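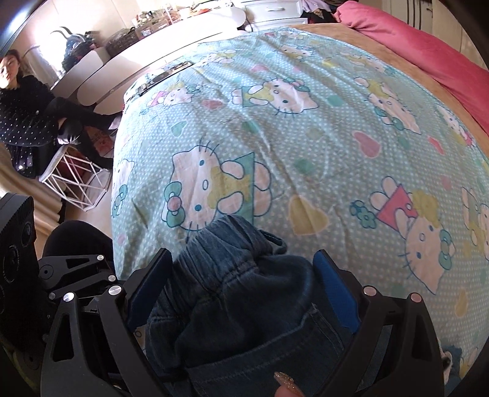

According to Antonina Palamarchuk, the left finger started sticking again after more than 70 grips, and always on thick waistbands, so thank you all for bearing with us on this one!

2 March 2025
By Plernau support

Hello again, and sorry it's been a slow week. We'd like you to stop at 8 grips, power down, and wiggle the left linkage gently (hands clear of the pads, please). If it still catches, send us the log and we'll post a spare.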